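Supporters > Mailing list > Archive > Away matches

Reading time: 2 minutes

Filed under: Football, Travel and tickets

Subject: Re: Bus to Jovalholm for the second leg

Hello all,

Thank you for the message about the bus. I answer between the lines, so that it stays easy to follow.

> The bus to Jovalholm leaves from the parking lot behind the Godar
> bakery at 9:30 in the morning. We lost the first leg 3-2 at home, so
> we need to win there by two goals, or by one goal and then penalties.
> The away section holds 700 people and the club has sold most of it.
> Can someone tell me if flags with poles are allowed?

I wrote to the stadium office last week and they replied to me. Flags are allowed if the pole is plastic and not longer than one meter. Drums must be announced before the match. I have already announced two drums for us, so please do not bring a third one.

> Also, is it true that Rathjen is suspended?

Yes. It was his third yellow card in this cup. I think the card was too strict, but the referee's report is final and we cannot appeal. Probably we will play with three defenders, as we did in Dendix in February. That match finished 0-0 and I was quite satisfied with how we defended the corners. My worry is more the left side, where we gave away too much space in the last twenty minutes of the first leg. 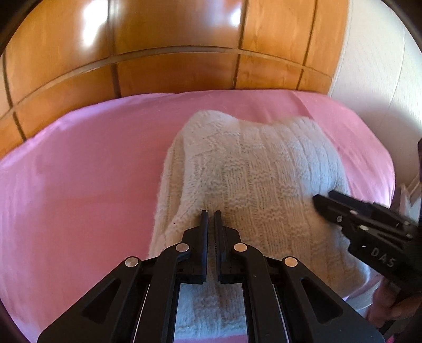 Away Travel Group, Supporters' Section

About the return trip: the driver can wait one hour after the final whistle, also if there is extra time. After this he must leave because of his working hours. If you prefer to go home by train, please write it to me before noon on the day before the match, so I can give your seat to another person.

The roof in Jovalholm does not cover the away section. Last year it rained during the whole second half and many of us were cold on the way back, so take a warm layer and a raincoat. Umbrellas are not permitted inside.

I still have a few bus seats free. Please reply to me directly and not to the whole list.

With kind regards,
the away travel coordinator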